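**Mornidow opens letter-writing table in October**

Mornidow will open a letter-writing table at its Priller shop in October, with decorative paper for visitors who want to write by hand. The table seats four people and will be free to use from 10 in the morning.

Most of the paper is ruled and bordered in a single strong colour, with flowers in the corners.

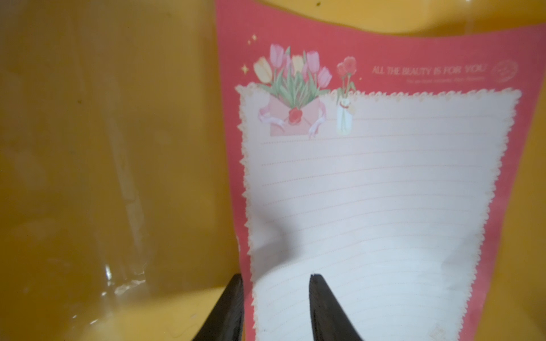 Wanting Hou, who chose the range, said: "People tell us they would write more letters if they had nice paper within reach. We keep ours in a yellow tray on the table, so you can leaf through it before you pick."

Borders include red, navy blue and dark green. 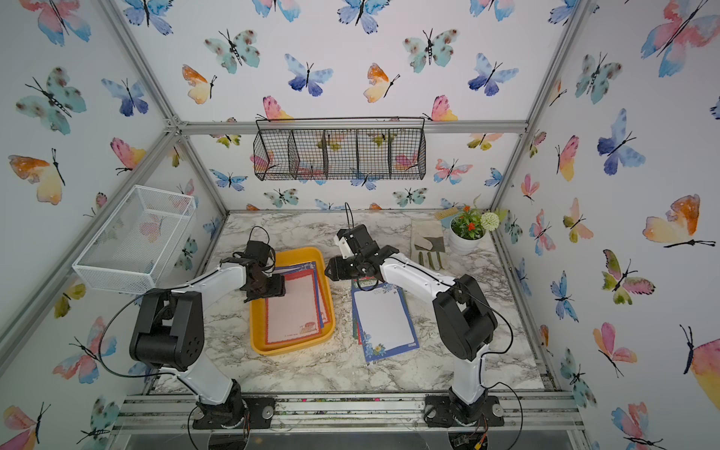

## Paper and prices

Sheets can be bought singly or in packs of six. The shop will open with 672 sheets in stock – enough, it hopes, to last until the new year. 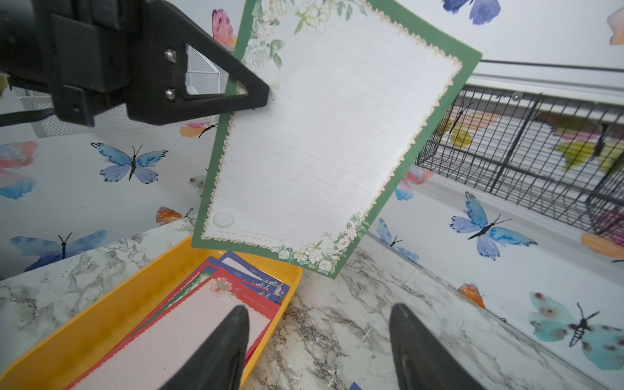 Visitors may bring their own pens and envelopes. Finished letters can be left at the till for the afternoon post, provided they are stamped.

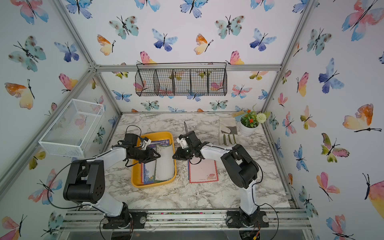

Groups should book ahead with Jinlong Jiang at the Priller shop. Mornidow plans a second table at its Flanagan branch.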